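Drando Cell Notes: Re-seating the Arm Bases and Cables

Applies to two-arm cells with both bases on the front rail. Allow 86 minutes if the cables also need replacing.

1. Park both arms over the middle of the table and cut power at the Zotgate supply. Wait 2 minutes before touching any connector.

2. Clear loose items from the path of the elbows. Cloth can stay if it lies flat.

3. Loosen the base plate bolts a half turn each, working corner to corner. Do not remove them. Slide the plate until its edge meets the scribed line, then tighten in the same order.

4. Check the spacing between the plates. Ours is set to 776 mm, center to center. If you change it, change the value in the Katsaros config file too, or the collision limits will be wrong.
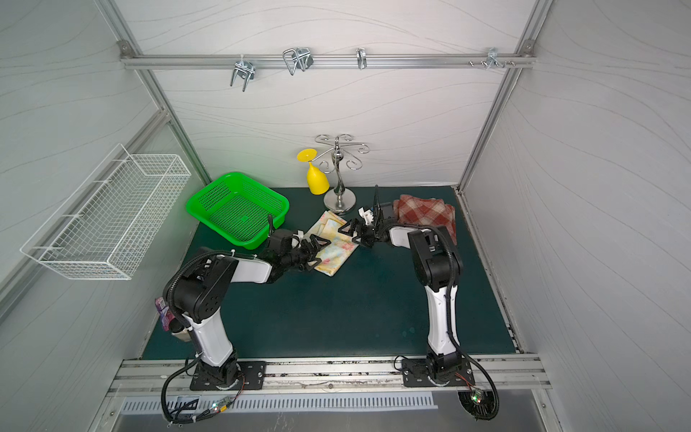
5. Route each corrugated cable from the wrist back over the elbow and down to the base. Leave enough slack for a full wrist turn. A cable that pulls tight at full reach will work its connector loose.

6. Restore power and jog one joint at a time at low speed. Watch the cable, not the screen.

7. Run the Fluller homing routine on the left arm, then the right. Open and close each gripper once at the end.

Repeat the bolt check every 400 hours of run time. Torque values are in the September revision of the service sheet.

Ignacio Peñalver
16 October 2026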